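マイクロファイバークロスのたたみ方と、机まわりの使い方

こんにちは!前回の「洗い方編」を読んでくださったみなさん、ありがとうございます。コメントで一番多かったのが「洗ったあと、どうやってしまってますか?」だったので、今回はたたみ方の話です。地味ですよね。でも私、このたたみ方に変えてから机を拭く回数が明らかに増えたんです。

用意するもの
・マイクロファイバークロス(私のは一辺40センチくらいの正方形)
・平らなテーブル
・しまう場所。引き出しでもカゴでもOK

手順1 角を持って広げる
乾いたクロスって、取り込んだときはだいたい丸まってますよね。真ん中をつかむと余計にくしゃっとなるので、角をひとつだけつまんで、すーっと持ち上げます。そのまま軽くふると、折れ込んでいたところがほどけてきます。隣の角が見えたら反対の手でつまんで、テーブルにふわっと置いてください。

手順2 手のひらでならす
中心から外へ、やさしくなでるだけ。アイロンはいりません(熱で繊維が傷むので、むしろかけないで!)。起毛が長いタイプはきっちり平らにならないけど、気にしなくて大丈夫です。

手順3 半分、また半分
手前から奥へ半分、次に右から左へ半分。これで4つ折りです。ここで止めておくのが私の好みで、手のひらにちょうどおさまって、面を変えながら8面使えます。表の面が汚れたら折り返して次の面、という具合。8つ折りまでいくと厚くて力が入りにくかったです。

手順4 立ててしまう
重ねると下のほうのクロスがずっと出番なしになるので、輪になったほうを上にして立てます。うちは幅14センチの浅い箱に並べていて、洗い終わったものは必ず左端へ。右から使っていくと、自然に順番がまわります。

色分けのこと
欲張って5色そろえたこともあるんですが、どれが何用だったか自分で忘れました(笑)。いまは3色だけ。黄色が机、青が窓、グレーが水まわりです。黄色は汚れが目立つので、洗いどきがわかりやすいのもいいところ。

以前コメントをくださったJitendra Awasthiさんは、角に小さく糸で印をつけているそうです。色あせても見分けがつくし、つまむ角もすぐわかるとのこと。さっそく真似して、机用の1枚に赤い糸をひと針入れてみました。

うまくいかないとき
角がそろわないのは、たいてい洗濯で少しゆがんでいるからです。縫い目を合わせようとせず、折り目のほうをまっすぐにすると見た目が整います。静電気でほこりがついてくるときは、たたむ前に外で2、3回ふってくださいね。

慣れると1枚10秒もかかりません。私は土曜の朝、コーヒーを淹れるあいだに1週間分をまとめてたたんでいます。たまった分を前にすると面倒に見えるんですけど、始めてしまえばお湯が落ちきる前に終わりますよ。

次回は、毛足がへたってきたクロスの使い道について書くつもりです。換気扇とかサッシとか、捨てる前にもうひと働きしてもらいましょう!
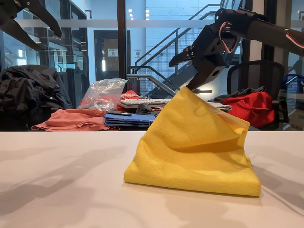

あ、それと柔軟剤の質問もいただいていました。うちでは使っていません。吸水が落ちる気がして、クロスだけ別に洗っています。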